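Equipment Plan for the Two-Arm Sorting Cell
Yuto Shibata and Ayane Kubo
January 2021

2. What we already have

The cell came to us with two arms on a front rail and a white tabletop. We use pens and markers as test objects since they cost almost nothing. The lab gave us $741 for the term, and everything below has to fit in that.

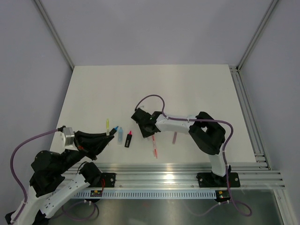 Kaede Chiba asked at the planning meeting whether we should hold back money for a spare gripper before buying anything else. We agreed. The quote from Kozan was $458 for one gripper with fingers, so that is the first line of the budget.

3. Cables and small parts

The purple cables run along the outside of the arms and down past the rail. We want sleeves and clips for both arms, plus one spare cable for each. Lodineo sells the clips in packs of 20 – one pack should do. Fudar has the sleeves but would not give a delivery date before August, so we will look for another supplier.

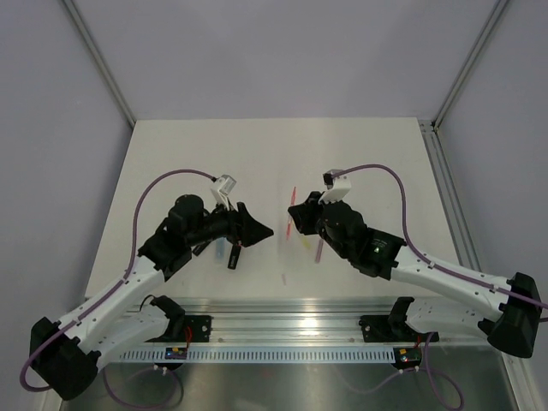
4. Still open

Bench power supply: borrow or buy. Takumi Kubo is checking with the other project group.
Replacement tabletop: left out of this budget.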